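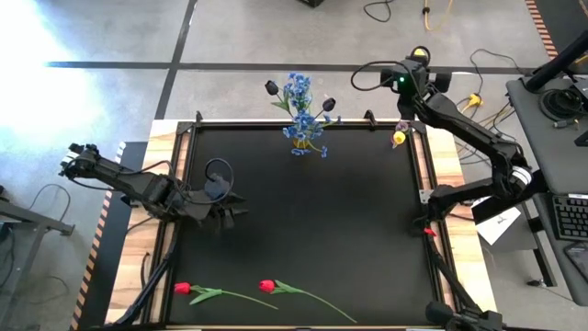 Can two dogs at the same address share a name on the Gronden licence portal?
They can, as long as the chip numbers are different. The portal goes by chip, the name is only there for the printed card.

Ticket: Dog name rejected / wrong name on card
Status: closed
Raised by: Thitima Tanasarn, Nandholm kennels
Handled by: Dorin Grecu, then Siu-fong Tsang

08:50 Thitima Tanasarn
Morning. Trying to register the new litter and the form won't take the names. Red box, "name contains invalid characters". Have tried three pups so far. Names are Zoë, D'Arcy and Mr. Biscuit. Plain ones like Mabel go through fine. Also one of last month's cards came back with the wrong name on, will send that seperately.

09:15 Dorin Grecu
Hi Thitima, thanks. Which browser? And are you typing the names in or pasting from a list?

09:22 Thitima
Pasting from the breeder sheet. Firefox. Same on my phone though, typed in by hand.

09:40 Dorin
OK, so not just the paste. Tried it on the test side:
Zoë - rejected
Zoe - accepted
D'Arcy typed - accepted on my machine
D'Arcy pasted - rejected
Mr. Biscuit - rejected
Mr Biscuit - accepted
Apostrophe looks like the curly kind that spreadsheets put in. Phones do it as well, which would explain yours. Full stop is blocked altogether. Accents blocked altogether. Pretty sure accents used to work.

09:47 Thitima
They did. We have a Chloé on there from the spring, and her card printed right.

10:05 Dorin
Found her. Yes, accent is there. So something changed after that. Asking Siu-fong, who looks after the form.

For now please leave the accent and the full stop off and carry on, we can put them back from this end. Don't submit twice for the same chip, it locks the record.

10:11 Thitima
Ah. Might have done that with D'Arcy.

10:13 Dorin
No problem, unlocked.

10:30 Thitima
Now the other one. Card for an adult bitch, registered October. Owner is Uthai Limsakul. He called her Intarasuk after the place he grew up. Card says "Intaras". He's a bit upset about it, she's down as Intaras at the vet as well now becuase they copied it off the card.

10:52 Siu-fong Tsang
Picking this up from Dorin. Two different faults I think.

Fault one, the characters. The name check was swapped when the form was redone. New check allows A to Z, spaces, hyphen and straight apostrophe, nothing else. Should have kept the accented letters. My miss.

Fault two, the short name. Record holds the full "Intarasuk", so the data is fine. Card template cuts the call name. Still looking at where.

11:20 Siu-fong
Got it. Card template had the call name box set to 7 letters on the small card only. Big card is OK. Ran a count of small cards printed with that template: 231 in total, 8 with names long enough to be cut. Pulling the list so we can reprint those.

11:26 Thitima
Is one of the 8 called Vondura by any chance? Nantana Kongkaew rang us about hers, said something was off with the card.

11:31 Siu-fong
Vondura is exactly 7 so that would print whole. Checking.

11:38 Siu-fong
Name is fine on that one, but sex is down as male. Came in like that on the form. Different thing, she can change it herself under My Dogs, Edit, then ask for a new card. No charge if it's within 300 days of registering, she's well inside.

11:40 Thitima
Will tell her, ta.

13:30 Siu-fong
Name check fixed on test. Accents OK, full stop OK, curly apostrophe now turned into a straight one on save. Emoji still refused, that's on purpose. Going live after 2.

14:20 Siu-fong
Live. Thitima can you try Zoë again please. Clear the page first, old check may be cached.

14:34 Thitima
Zoë went in. Mr. Biscuit went in with his dot. D'Arcy shows right.

14:41 Dorin
Put the accents back on the other two you sent under plain spelling. Please check them against your sheet.

14:55 Thitima
Both right. What about the cards for Uthai?

15:02 Siu-fong
Reprint is in tonight's batch with the rest of the 8. Allow 5 working days for the post. I've emailed him a PDF with the full name so the vet can correct theirs in the meantime.

15:10 Thitima
He's got it. Fine to close from me.

15:12 Dorin
Closing. Template box now set to 24 letters on both card sizes. Anything longer gets a warning on the form before you submit.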